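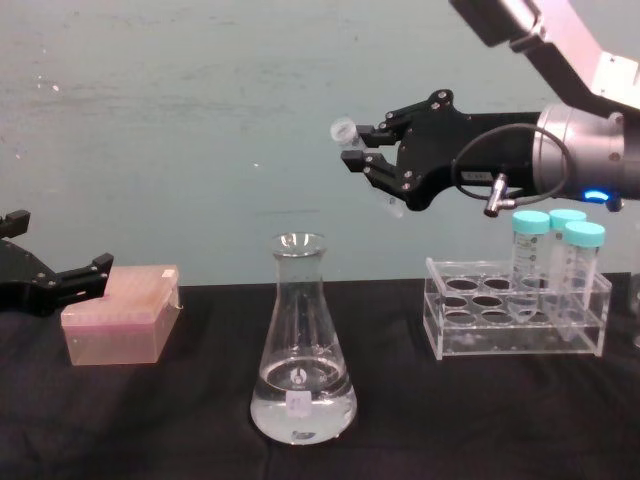
*Right arm with a microcentrifuge tube in the Harnico fingers. Tip box, flask and rack on the cloth.*

## Harnico two-finger gripper kit, after 200 hours

Mesfin Tekleab and I fitted a pair of these to the arms in our shared workshop at Woswood. We want the arms to handle small labware for a home water-testing project, so most of my notes are about tubes.

**Assembly.** Each gripper took an evening. The kit has 17 screws and the manual shows the wrist adapter upside down on page 2. Henrike Eichhorn spotted that before we stripped anything. Use a proper hex driver, as the one in the bag is soft.

**Grip.** Microcentrifuge tubes are the hardest thing we ask of it. With the factory force setting it squashed a few. At the lowest setting it holds them without marking the plastic. Capped conical tubes are easy by comparison. I haven't tried it on a full flask and don't plan to.

**Cable.** My main complaint. It has to loop around the side of the gripper, and it catches if the wrist turns too far. We limited the rotation in software. A shorter cable would be better, and Grodidier sells one, but it was out of stock when I looked.

**Wear.** After 1,000 open and close cycles the fingers still meet evenly. One screw on the left gripper worked loose and needed thread lock.

I'd buy it again for light work. Letay wants a pair for her own bench and is waiting for the revised manual.

Posted 03/03/2023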